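Enseñar a un brazo a sacar y colocar un procesador: ¿guiado a mano o teleoperación?

Foro de ayuda Witier > Manipulación y aprendizaje por demostración
Publicado el 14 de marzo de 2020

Kirsty Rankin

Buenas a todos. Les pido disculpas de antemano por mi español, lo aprendí de adulta y escribo despacio.

Trabajo en un taller de reacondicionamiento de servidores que se llama Menzies. Queremos que un brazo aprenda una tarea corta: tomar el procesador, llevarlo entre el zócalo de la placa y un panel impreso en 3D que tiene alojamientos para piezas, y dejarlo bien puesto. El brazo lleva una pinza de dos dedos y una cámara pequeña en la muñeca. Grabamos las demostraciones con un programa propio, que guarda las posiciones de las articulaciones, la apertura de la pinza y el vídeo de la muñeca.

Hasta ahora hemos grabado 700 demostraciones con guiado a mano, es decir, una persona agarra el brazo y lo mueve con el freno suelto. El movimiento grande se aprende bien. El problema está en el último centímetro. Al acercarse al marco metálico del zócalo, la política entrenada duda, baja un poco, sube, vuelve a bajar. A veces toca el marco con la punta de un dedo y entonces paramos todo, porque los pines de debajo son muy delicados. 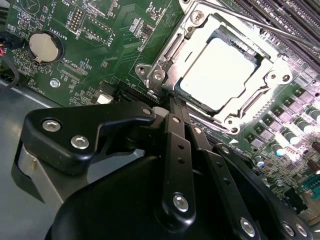

Mi sospecha es que la fuerza de nuestras propias manos se mezcla con los datos. Cuando yo guío el brazo, empujo sin querer, y eso el robot no lo puede ver. Un compañero opina que el defecto es de la luz, que el disipador del procesador refleja demasiado y la red no encuentra los bordes. También puede ser.

Tengo tres dudas concretas. ¿Merece la pena repetir todo con control remoto? ¿Se pueden mezclar los dos tipos de demostración en un mismo entrenamiento? ¿Y conviene grabar la palanca de retención como tarea aparte?

Gracias por la paciencia. Puedo dar más datos si hacen falta.

Heather Rutherford

Hola, Kirsty. Nosotros pasamos por algo muy parecido en Steradach, con módulos de memoria y con procesadores, y le cuento lo que hicimos. Tampoco el español es mi primera lengua, así que si una frase queda rara, pregunte.

Empiezo por su sospecha, que me parece correcta. En el guiado a mano, la persona corrige con la muñeca y con el cuerpo, y esas correcciones llegan a las articulaciones como un movimiento que no tiene causa visible. Para llevar el brazo de un lado a otro no importa. Para la inserción importa mucho. Cuando cambiamos a teleoperación, con un brazo pequeño que maneja la persona y otro que lo sigue, las trayectorias finales salieron más lentas pero mucho más parecidas entre sí.

Hay una condición: el operador debe mirar solamente la imagen de la muñeca. Si se levanta de la silla y mira el zócalo con sus propios ojos, usa información que la política nunca tendrá. A nosotros nos costó aceptarlo, es incómodo, y las primeras tardes se caían bastantes piezas. Use procesadores viejos o dañados para practicar.

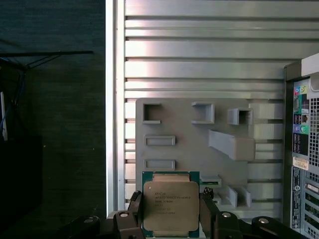 El procesador sujeto entre los dos dedos, con el panel gris detrás.

Sobre el agarre: enseñe siempre a tomar el procesador por los mismos dos bordes opuestos y con la misma orientación. Si una demostración lo toma más arriba y otra más abajo, el punto de contacto en el zócalo cambia y la red aprende un promedio que no sirve para ninguna de las dos. Nosotros descartamos todas las grabaciones en que la pieza estaba girada en los dedos. De 2.000 nos quedaron 1.534, y el resultado con las segundas fue claramente mejor.

Sobre mezclar: sí, se puede, pero yo cortaría cada demostración en dos tramos. Del guiado a mano conserve el transporte y quite el tramo final. La aproximación y la inserción, tómelas solo de la teleoperación. No hace falta tirar su trabajo anterior.

La palanca y el marco yo los grabaría como tarea aparte. Requieren otra postura de los dedos y otra fuerza. Además, cuando falla una tarea larga es muy difícil saber qué parte falló.

En cuanto a la luz, su compañero puede tener una parte de razón. Si en su vídeo el disipador se ve casi blanco, pruebe primero a bajar la exposición y a fijarla, sin automático. Después mueva la lámpara a un lado. Eso se prueba en una mañana y no obliga a grabar nada hasta ver si mejora la imagen. Pero ojo, una vez que lo cambie, las demostraciones antiguas tendrán otro aspecto, y conviene añadir variación de brillo en el entrenamiento.

plikow_taller

nosotros en Plikow lo hacemos con el mando de una consola y va bien. lo único, bajad la velocidad máxima cuando la pinza esté cerca de la placa, si no te comes el zócalo. y poned un límite de fuerza en el controlador, no en la red

Kirsty Rankin

Muchas gracias a los dos. He revisado una parte de nuestras grabaciones con el criterio de Heather y encontré unas 61 en que el procesador se ve torcido entre los dedos. No lo habíamos considerado un error, pues al final la pieza llegaba a su sitio.

Hoy fijamos la exposición y mañana montamos el segundo brazo para la teleoperación. Una pregunta más para Heather: cuando el operador falla y corrige, ¿guarda usted esa demostración o la borra?

Heather Rutherford

La guardo si la corrección es corta y se ve bien en la cámara de la muñeca. Esos ejemplos enseñan a recuperarse. Si el operador dejó el brazo quieto mucho tiempo mientras pensaba, recorto la pausa, porque de otro modo el robot aprende también a quedarse parado. Y si hubo contacto fuerte con el marco, la borro siempre y reviso los pines antes de seguir.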